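Can a gripper do the chores yet?
Student project report, Wurthorpe

We wanted to know whether two padded fingers could manage small household jobs on a table.
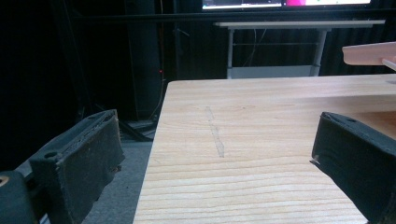
Fig. 1. Fingers open over the table

Lids and tins came first. 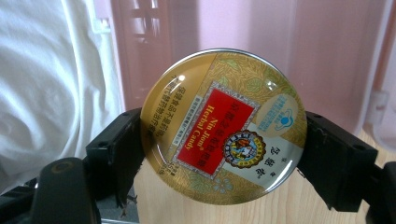 Fig. 2. Sweet tin held by its rim

We planned 200 grasps, in 2 blocks.

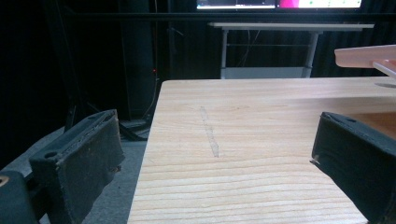
M. Kadlec

Wiping the table was harder. Our script could not judge pressure.
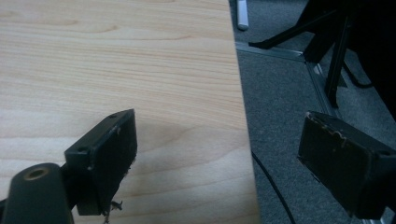
Fig. 4. Wear on the finger pads

New foam is on order for September.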